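What the Patient Is Owed: A Talk with Maite Casado

Maite Casado taught medical ethics for years before she wrote a book about it. The book, published by Valcárcel, runs to 400 pages and deals with one question: what a doctor owes a patient when medicine has no cure to offer. We spoke by phone in April 2026.

She trained as a philosopher and came to hospitals late. "I had read a lot about autonomy," she said. "Then I sat in on ward rounds and heard people say they didn't want to choose. They wanted the doctor to tell them what to do. My theory had no room for that."

Her first chapter goes back to older writers who treated healing and comforting as one job. Casado thinks the two came apart slowly, and that nobody decided it. "You get better tests, so you spend more time on tests. The day is the same length."
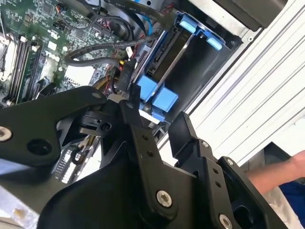
The idea she argues against hardest is that the body is a machine and illness is a broken part. She grants that it has done a great deal of good. A computer with its case open, the green board and its small chips in plain view, can be studied by anyone with the right training, and the computer has no opinion about it. "A patient has an opinion," Casado said. "She is frightened, or bored, or thinking about who will pick up her son. Those things belong to the illness as she lives it."

I asked whether this was only a plea for better manners. She said no. Her example was a man of 64 with kidney failure who turned down dialysis. His doctors wrote that he did not understand his condition. He had kept a shop, Komham, most of his life, and he wanted to stay near it. "He understood very well. They were answering a question he hadn't asked."
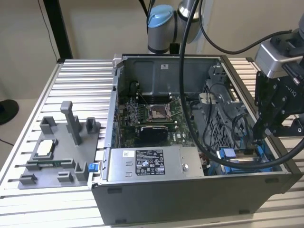
The doctors came back to him in December with a different plan, mostly for pain and sleep, and he accepted it. Casado doesn't claim the case proves anything. Her critic Vlasta Čierny has written that stories like this leave out the patients who refuse treatment and regret it later. "She's right about that," Casado said. "I added a section because of her."

Her next project is a short guide for first-year students, under 100 pages. She wants it to cover how to give bad news and how to say "I don't know." The draft is due with the publisher after the summer, and she has two chapters done.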